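# Session 4 notes: collecting examples in simulation

22nd April -- Zubaida Baloch 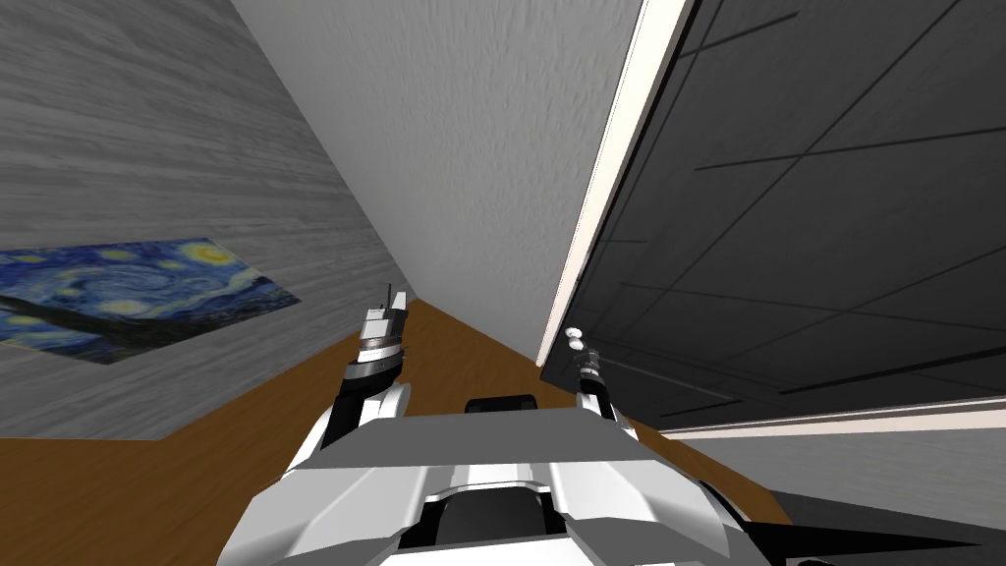
Most of you arrived thinking the clever bit of a learning robot is the learning. I used to think so too! But I've spent far more of my life gathering examples than training on them, and this session is all about the gathering. We'll be working in Vusgate, our simulator, from the robot's own point of view, so get used to seeing your shoulders and both arms at the bottom of the screen. Before you touch the controls, look at what the robot has to work with. In the corridor view there's a painting on the left wall (The Starry Night, squashed to a sliver by the angle), a dark panelled surface on the right, and a narrow strip of wooden floor going off between them. Both grippers are empty. A person reads all that in a moment, but the learner only gets it if your examples cover it.

## What counts as one example

One example = one full go at the task, start to finish, with the views and the arm movements saved together. If you stop halfway for a cup of tea, bin it and start again.

Each pair records **60** examples. Last September's group, on the Hendcombe task, handed in 500 between them, and I threw out 34 for being cut short. Not bad, really.

## Vary things on purpose

- Change where you start and which way you're facing.
- Swap wall finishes and pictures between runs. The Jadoon room set has plenty.
- Use both arms. Right-handed people hardly ever pick the left one -- I'm terrible for this.

If the same painting hangs by the same gap in every run, the learner may well decide the painting is the way to find the gap. Then you change the picture and it's lost.

## Mistakes

Keep a run where you wobble and recover. Those are gold, and Grirach (the model we train next time) badly needs them. Label it "recovered" and carry on. Three labels only, please: clean, recovered, failed.

For next time: read through your labels and bring 3 runs you weren't sure about.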